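Dye room notebook, Plirkilley workshop
2024-04-26

Black again. I promised myself I'd write this up before going home for the weekend, so I'm at the long bench with tea and the window open, and I'll try to put it all in one place for once.

Where we left off: the Doltenport order wants cotton twill in a black that stays black after washing, and what we've been getting is a very nice dark brown that calls itself black under the bench lamp. Pot 28 was the last of the logwood and iron trials. Lovely color when it came out, soft as anything, and then I hung it by the door in daylight next to the December swatches and my heart sank a little. Brown at the folds, greenish along the selvage. Kamol was kind about it and said it had character, but the customer isn't paying for character (I do like it, though, and I've kept a strip for myself). 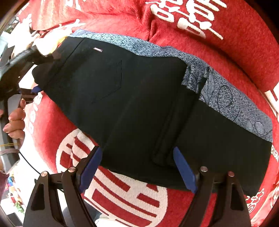

Ratih Nair
Dyer and sample keeper

So today I went back to the tannin step, which I've suspected all along. We had been using the oak gall powder from the old tin, and I think it has lost its strength from sitting over the steam pipe all winter. Narendra brought down a new bag from the upstairs store and I weighed out 69 grams for the small pot, same cloth, same water, and left it in overnight on Thursday. The difference in the tannin bath alone was plain to see. The cloth came out a proper strong tan, where the old powder had barely given us weak tea.

Iron after that, on the cool side, with a lot of stirring. I know some of you like to go hotter, and we can argue about it on Monday over the good biscuits, but every time I've let the iron bath run hot the cloth has felt harsh afterward and the edges have gone rusty. Rinse, rinse, rinse again, then logwood with the chalk added at the start this time. I'd been adding it halfway through, out of habit, from when I worked at Ratanaporn and the water was harder than ours.

Result: a real black, or near enough that I stood there grinning at it. Slightly blue in shade. It still needs a wash test and a rub test, so please don't tell Doltenport anything yet!

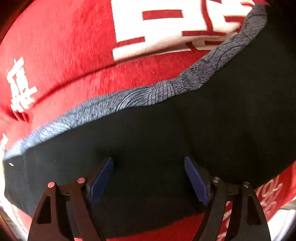
Crocking is my bigger worry now, and it's the one that always catches us with iron blacks. A cloth can look perfect on the line and then leave a gray smudge on whatever it's laid against, and you only hear about it when somebody's pale cushion has suffered. Think of a black garment spread out over a red plush blanket with white characters on it: the red would forgive a good deal of rubbing, and the white would forgive none. So for the rub test I want white cotton, both dry and damp, and I'd like a piece of something with a pile as well, because loose color seems to sit down in the fuzz where a flat cloth lets you wipe it off. Kittipong thinks he has some cream velvet left from the Flesura curtains. Kittipong, if you read this before I catch you, a hand-sized piece is plenty.

Kamonchanok asked whether we should simply use the bought black and be done with it. Fair question. It would save us two days a batch, and my back. I'd still like one more go at it with the fresh galls, and if the damp rub comes up gray I'll give in gracefully.

For next week: throw out the old gall tin (I've put tape on it, please don't use it for tea again). Scrub the iron pot. Ask Narendra how much is left in the new bag. Cut four strips from today's cloth, one for the window, one for the drawer, two for washing. The big pot's lid is still sticking, lift from the left.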